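## Boxes: how to fold, where to bring, what we need before June

Apr 19, 2026

The packing table is open again, and I want to write some words about cardboard, as I promised in the last newsletter. The building in Naltisstead changed its paper collection, and the old habit of pushing everything into the container with the foot does not work anymore. A box that is only stepped on opens again by itself. It takes the place of ten flat ones.

So please fold them properly. Cut the tape on the bottom first, then the tape on the top, and let the box become flat along the creases it already has. Do not make new creases. When the carton is stiff, put it on the table and press from the middle to the outside with the whole hand. Very large sheets are easier when they are held from both sides and turned over together.
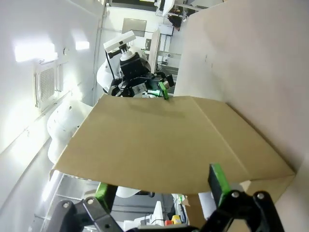
Sheets longer than 80 cm go behind the shelf, standing on the long side. Smaller ones go on the pile by the door. Please keep the pile lower than the window, and please do not put wet cardboard there, also not "only a little wet". One damp sheet in the pile made us throw away a whole stack last winter, and it was good material.

### Boxes we want to keep

Not every box has to be flat. For the move to the Sindberg rooms we need closed cartons in good condition, and we have 129 of them ready now. I was surprised that it is so many, but the books alone will eat most of it. Plain ones are best, because we write on them with marker and old labels make confusion. We once sent a box of cables to Yao Street because there was still an old address on the side. It came back after 10 days – nothing was missing, but the cables were needed the same week.

Before you put a box on the "keep" side, do a short check. Close the flaps and lay both hands on it. The top should stay level and the corners should not give in. If a corner is soft, the box can still be used for light things such as foam or empty binders, and you can write "light" on the top flap.

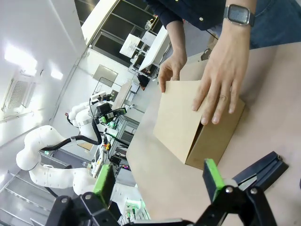 *Both hands on a closed box at the packing table.*

Tape is in the second drawer. We buy the brown paper tape from Kasow now, and it can go into the paper container together with the box, so you don't have to pull it off when you flatten one later. The plastic tape you must still remove. There is a little left from the old order and I would like to finish it on the boxes for storage, where they stay closed for a long time.

Some of you asked about the budget. We have 4000 for the complete move, including the van, and new cartons are not in this sum. If you get a delivery at home and the box is clean and strong, please bring it, already flat if you can. The table is free for folding in the mornings, and the knife should go back in its cover after you used it.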